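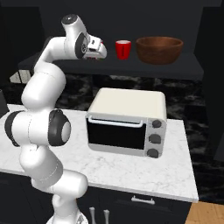

Lida ware

Lida ware is a type of slip-decorated studio pottery, mostly bowls and lidded jars, made at the Grube workshop in Waltton. Named after the first kiln on the site, which the potters called Lida. Low-fired red earthenware, white slip, clear glaze. Not to be confused with the factory tableware sold under the Giketex name, which borrowed some of the patterns later on.

Origins

The workshop was set up by Sayaka Ueda in a former seed store. She had trained as a printmaker and came to clay late. Early pieces were thrown thick and quite heavy, a lot of them cracked in the drying. First firing was in August, 75 pots, most of which went to neighbours or were broken up for grog. Ignacio Okafor joined the next spring and took over the glazing. He also rebuilt the kiln, the old one having lost part of its arch.

Technique

Pots are thrown, left overnight under plastic, then dipped in slip. Decoration is scratched through while the slip is still soft, usually with a cut bamboo skewer. Typical motifs: barley, ladders, small fish. Biscuit firing, then glaze, then a second firing.

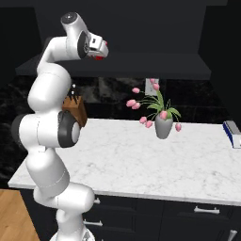
Handles are pulled and put on before the slip goes on, so they often show a thin red line at the join. Collectors look for this line. It is missing on the Giketex copies, wich were cast in one piece.

Marks

Ueda signed with a scratched S inside a circle. Okafor's pots have a thumbprint near the foot, no letters. Jars made by both carry both. Unmarked pieces exist and are hard to attribute.

Output and collections

The workshop ledger lists 378 lidded jars, of which 100 are are described as seconds. Bowls were not recorded until later. The largest group, 200 pieces, is kept in Waltton and shown in rotation. Others in private hands.

See also: sgraffito, slipware, earthenware

14 shares
3 comments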